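Ticket 1011: Gripper replacement, Taston simulation cell
Queue: Equipment Planning
Status: Open, awaiting quotation
Priority: 7

Reported issue

The Lurkell workspace has requested funds for a second gripper before any physical purchase is approved. The planning office asked that the present tabletop set be reviewed first, as the choice of gripper depends on the range of objects to be handled.

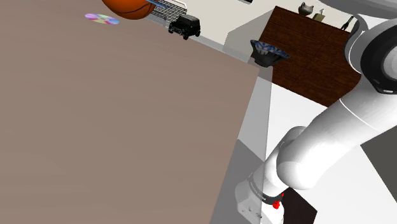 Arm and tabletop, with disc, basketball and toy car.

Entry 1

The supplier, Kramer, offers two finger lengths. The shorter is within the current budget line. The longer would require a transfer of 30 per cent from the Flulasum allocation, which closes in May. The requester was asked to state whether thin and rimmed items remain within scope.

Entry 2

The requester confirmed that bowls and flat pieces remain in scope. The two-fingered type is therefore retained as the basis for costing, and suction equipment has been removed from the estimate.
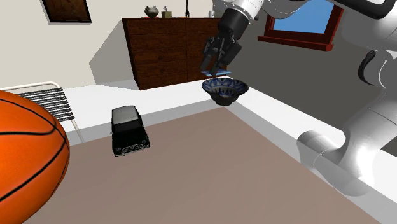

Submitted by: Equipment Planning, Taston

The bowl has a wide flared rim and a narrower base. Kramer has been asked to quote for fingertips suited to this shape, with spare pads listed as a separate item. Delivery is given as 68 working days, and the order must be placed before the allocation closes.

Entry 3

Cards and discs were added to the handling list at the request of Lurkell. The revised list was sent to Kramer on Friday.

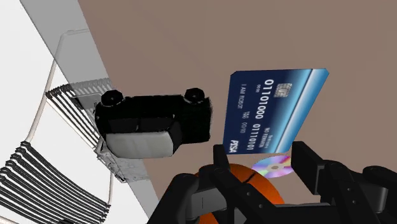 Outstanding actions

1. Kramer to supply a written price for both finger lengths.
2. Lurkell to confirm the largest item to be gripped.
3. Planning office to hold the Flulasum transfer until both replies are received.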